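一只碗能走多远：和一位外卖老菜单收藏者聊中餐馆的餐具

约好下午三点见面，我到早了，她比我还早。桌上已经摊开了两本厚厚的活页夹，里面全是菜单：折页的、塑封的、油印的，有的边角还留着酱油的印子。她一坐下就翻到最喜欢的那一页给我看，是Wurngate一家早就关门的小馆子，菜名用三种颜色印，春卷旁边画着一条胖乎乎的龙。

“你看这条龙，一点都不凶！”她说，“画的人大概吃得很饱。”

她收菜单收了15年，手上现在有502份，每一份都编了号，按城市和年代排好。不过这次来找她，我想聊的是她后来迷上的另一样东西：餐馆里的碗和盘子。去年冬天她在Nilville的社区图书馆做了一个小展览，原本只想展菜单，布置到一半，觉得墙上太平了，就从家里搬来一箱碗。结果来看展的人，十个里有八个站在碗前面不走。

“他们看菜单是在读，看碗就不一样了，会伸手比划，说我外婆家就有这个，我打工的那家店也有这个。菜单是每家店自己的，碗是大家的。”

我问她，最早那只碗是怎么来的。她笑得很厉害，说是买菜单时候的搭头。当时她在Dristden的旧货集市上看中一份菜单，摊主不肯单卖，非要她把压在下面的一摞汤碗一起拿走。她抱着碗坐了两个小时的火车，一路都在后悔，到家洗干净摆在窗台上，就不后悔了。

那一摞碗是最常见的款式，白底，碗口一圈回纹。她说回纹是她的“入门课”。这种方方正正、一折一折往里转的线条，青铜器上有，建筑的窗格上有，地毯上也有，到了餐馆的碗边上，就成了最省事也最耐看的装饰。线条可以一直接下去，没有头尾，老人家说有连绵不断的意思。和它长得很像的纹样在希腊陶器上也有，她觉得这件事特别好玩，两个地方的人，都喜欢上了同一种拐弯的办法。

“我刚开始以为所有回纹都一样，后来越看越多，哪里一样！有的拐两下就收，有的拐三下，有的中间还要断开，塞一朵小花进去。接缝的地方最有意思，花纸贴上去，头和尾对不上，就会有一个挤扁了的小方块。我现在拿到碗第一件事就是找那个小方块。”

她说的花纸，是日用瓷器上很普遍的一种做法：图案先印在纸或者薄膜上，再转贴到瓷面，进窑一烤就固定住了。手绘的碗也有，餐馆里却用得少，一来贵，二来一摞碗要长得差不多才好看。她并不因此看低花纸。她觉得，正是这种便宜的、成批的东西，才跟着一代代开餐馆的人走到了那么多城市。

接下来她讲起颜色，语速一下子快了。红色当然是主角，喜庆，也衬白饭。金色要看工艺，釉上的金最怕硬刷子，店里的碗用久了，金线先淡，再断断续续，最后只剩下一点影子，要斜着对光才看得见。她说自己反倒喜欢这样的，一看就知道端过多少碗面。绿色和青色多半是配角，勾个边，填个缝，可要是抽掉，整只碗就闷了。

“你试试用手把那圈青色盖住，”她说，“马上就没精神了。”

至于汉字，她承认自己有点偏心。寿字是最多的，圆的叫团寿，长的叫长寿，写法多得数不过来。圆的那种放在圆形开光里尤其妥帖，笔画左右对称，远看像一朵花，不认识中文的客人也会觉得好看。福字和囍字也常见，囍字的碗往往是办酒席时添置的，后来混进了日常的碗堆里，所以你在一家面馆里吃碗牛肉面，也可能莫名其妙地沾到别人的喜气。
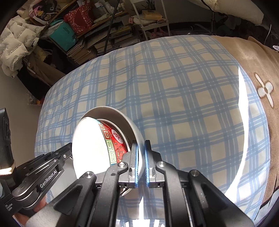
一位读者在展览的留言本上写了整整一页，署名只有D'Souza：我父母的店开了30年，碗换过好几批，每次都说要换成纯白的，说干净、好配、摔了容易补，可是每次送来的箱子一打开，总有一半还是带花的。我妈说，白碗盛汤像在医院吃饭。

她把这段话抄了下来，夹在活页夹的第一页。她说D'Souza提到的“好补”这一点，很多人不会想到。开店的人买碗，先想的是能不能叠，叠起来稳不稳，碗底那一圈会不会刮花下面那只；再想的是过两年还能不能买到同款。花样漂亮是排在后面的。可有意思就有意思在这里，排在后面，也还是要。

“所以我从来不觉得这些碗土，”她说，“一个人每天站十几个钟头，算账算到几分几厘，还是愿意多花一点钱买一圈花边，这多让人高兴啊！”

我请她给想开始收藏的人一点建议。她先说不要急着买成套的，单只的最有意思，因为你会一直惦记着它的同伴长什么样。再来，买之前用指节轻轻敲一下，声音清脆的多半没有暗裂，发闷的就要小心。带金的别放微波炉，也别丢进洗碗机，用软布和温水就好。叠放的时候中间垫一张厨房纸，或者剪一块旧毛巾，大的在下，小的在上，别图省地方叠得太高。

她自己吃饭用不用这些碗呢？用的，当然用。早上的粥一定用那摞从Dristden抱回来的回纹碗，原来六只，现在还剩五只。少掉的那只是她自己失手打的，碎片没舍得扔，最大的一块还留着那个挤扁的小方块，如今压在书桌上当镇纸。

下一个展览她已经在准备了，打算十二月开，还是在Nilville，主题定为汤匙。我问她为什么是汤匙，她从包里掏出一把，背面朝上递过来，让我看匙底那三个小小的支钉痕。

“你先看，看完我再讲，”她说，“这个可以讲到晚饭。”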